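7 Feb 2018

# Lemonade month at robot club

I have been meaning to write about club all week, and every time I sit down I end up fiddling with our code instead. So, quickly, before I get pulled back in!

Our project until May is a drink station. Ülle Mägi came up with it after the block-stacking project, which taught us a lot but got pretty dull by the end (sorry, blocks). The rules are simple: the arm has to put together a glass of lemonade, with no hands on the table once it starts. Mirkulby is the other club doing it, and we compare notes when we meet them at Nenby in the spring.

I'm on the team with Aigars Kairys and Kenneth Halliday. Kenneth does the motion planning, Aigars does grip force, and I do the boring part that I secretly love — writing down where everything goes and making sure it goes back there. We did 30 runs on our first evening and I filled in a sheet for every one of them. My handwriting on the last few is terrible.

The hardest bit so far is force. Too little and the cup slides, too much and it tips when the fingers let go. Aigars changed one number from 20 to 67 and everything got calmer, and I still don't fully understand why. He has promised to explain it with a drawing.

Next up is the lemon slices, and I can't wait. Picking one slice out of a stack that leans together sounds like a nightmare, and Kenneth already has three ideas for it. We're keeping the plastic ice cubes for now, so there's no puddle to mop, and the blue tape grid stays down too, wrinkles and all, because my sheets use it for every position. The cup goes by the rim for the moment. I'd like to try it from the side next time, if the others let me!

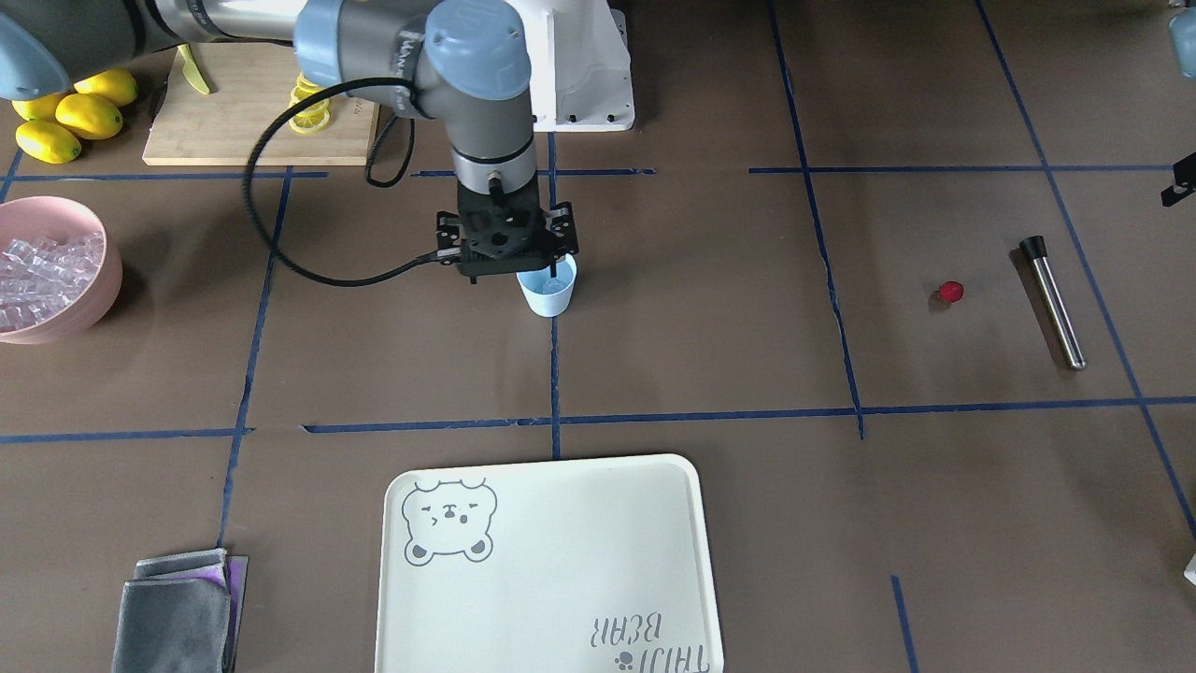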